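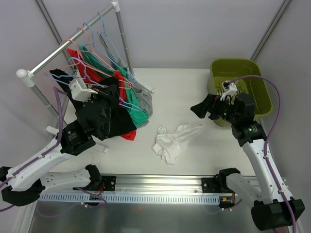
Department of Work and Organization, Tarigan Institute

4. The garment cell at Stukau

Stukau is a rental laundry that returns about 400 garments per shift to hotels and clinics. Until the trial began, every one of them was taken off or put on a hanger by hand. The site agreed to let us follow the introduction of a two-arm cell supplied by Ornier, starting in October. The software that plans the arm movements is called Jistance, and staff soon used that name for the whole station.

Figure 1. The cell with the clothes rack at left and the basket at the back right. The left gripper is at the hanging garments; a white cloth lies on the work surface.

4.1 Division of work

The cell did not take over a complete job. Operators still load the rack, choose which items go to the cell and check what comes out. Garments packed closely on a rail were the main source of trouble in the first weeks. As Figure 1 shows, clothes of different colors can hang so tightly together that one partly covers the next, and a dark garment offers little contrast to a black gripper. Operators learned to space the hangers before a run, a step that had no place in the old routine and was missing from the written instructions.

We logged 40 stops during the observation period. Most were cleared by the operator on duty in under a minute, usually by moving a hanger or picking up a fallen item. Only 5 required a call to the maintenance desk. The short stops mattered more to the staff than the long ones. A long stop meant going back to manual work, while a short one meant leaving another task, walking over and restarting the run.

4.2 Effects on operators

Operators reported less strain in the shoulders and wrists. They also reported more standing and waiting, and several disliked being tied to a station they could not leave for long. Before the trial, hanging was done in pairs, and conversation was part of the work. With the cell running, one person tends it and the other is moved to sorting – a change that was not discussed in the planning meetings.

Skill requirements shifted as well. Experienced hangers could tell from a glance at the rail which items would catch, and this knowledge proved useful for loading. It was not reflected in the job grade. Newer staff learned the restart procedure quickly but took longer to judge when a rail was too full. At the end of the trial, the site added a loading check to its training sheet and gave operators the right to refuse a rail they considered overfilled. The question of pay grade was left to the next round of local talks.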